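Keeping a two-arm cell running: speaker notes
Guido Piras, Lorstead workshop, Monday afternoon session

Slide 1. Opening

Say who I am. I look after the two-arm cell at Lorstead. Genowefa Adamczyk did it before me and most of the checklist is hers. Questions at the end, except for safety ones, take those any time.

The talk covers one cell, start to finish: how it is mounted, what gets checked, what wears out. No software today. Hugo has that slot after the break.

Slide 2. Layout

Two arms, one on each front corner, both bolted to the metal frame along the front of the table. Electronics under each base. Side walls and back wall are plain so the lighting stays even from one day to the next.

Point out the reach. Both arms can get to the front center, so that is where they can hit each other. Home positions are set well apart for this reason. If you find the grippers together when you walk up, go to manual, back one arm out slowly, then the other. Never both at once. 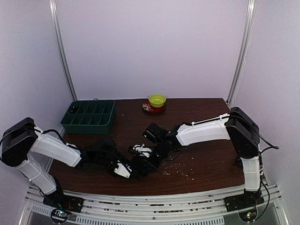 The cell from the fixed camera, grippers together at front center.

Go over the cables on this slide. The run over the top of the right upper link is held with ties. Leave slack at the elbow. A run that looks neat with the arm folded will pull tight when the arm stretches out. We learned that in March and lost a connector on the left side.

Pass around the old connector here. (It's in the blue pouch, bring it back to Lorstead this time.)

Slide 3. Start of shift

Read the list out, don't rush it.

Power off. Push each base by hand. Any movement at all, find the loose bolt before going on.
Run a finger along each cable from base to wrist. Feel for flat spots and cuts.
Check the ties. Replace any that slide.
Power on, left arm first. Look at the lights on both boards under the bases.
Home both arms, one after the other.
Open and close each gripper 2 times with nothing in it. Listen for clicking.

Teodor Jasińska timed this over a week at Girkstead and it fits easily into the time the cameras need to warm up. So skipping it saves nothing.

Slide 4. The table

People clean the arms and forget the table. Crumbs get onto the gripper fingers and from there into the slides. They also show up as bright spots on dark wood, and the wrist cameras pick up every one.

Our rule is to clear the table between jobs with a soft brush, then a dry cloth. No compressed air inside the walls, it just moves the bits to the rails and down toward the boards. Pick up dishes and clean under them too.
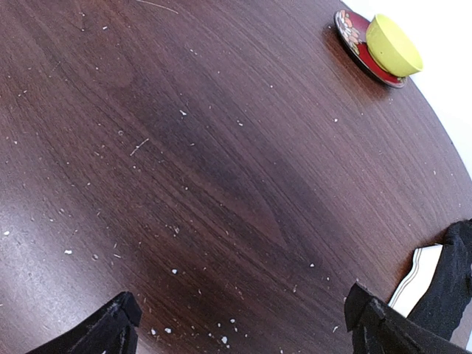 Wrist camera view: crumbs between the open fingers, bowl and saucer farther back.

Ask the room what they would clean first. Most people say the table. I do the fingers first, then the table, then look at the fingers again. There is dust on the edges of both fingers here, and the scuffs are worth writing down as well. Light scuffs are fine. If a fingernail catches in one, swap the finger.

Slide 5. Gripper service

We open the grippers every 100 hours of run time. Wipe the slides, put on a thin film of grease, close up. Too much grease is worse than none, it holds the crumbs.

Fingers get changed in pairs. A new one next to a worn one closes off center and then you spend the morning on calibration.

The longest pair we have had did over 4000 cycles. I would not plan on that. Malinowski changes his much sooner at Jitpraphai and has fewer dropped parts than we do.

Slide 6. The log

Show the paper log if there is time. Columns are date, arm, what was found, what was done, initials. We tried keeping it in Jevum and people stopped filling it in, so it went back on a clipboard by the door.

Write down the things you looked at and left alone. When the left elbow started to run warm, the only clue was a note from Genowefa weeks earlier saying the cable there was stiff.

Slide 7. Spares on the shelf

One pair of fingers per arm, a bag of ties, a wrist cable for each side, one board. Order the board early, the wait is long.

Leave this slide up for questions. Contact details are on the handout. If someone asks about moving the bases farther apart, say we tried it and lost the overlap in the middle, then send them to Hugo Leclerc for the numbers.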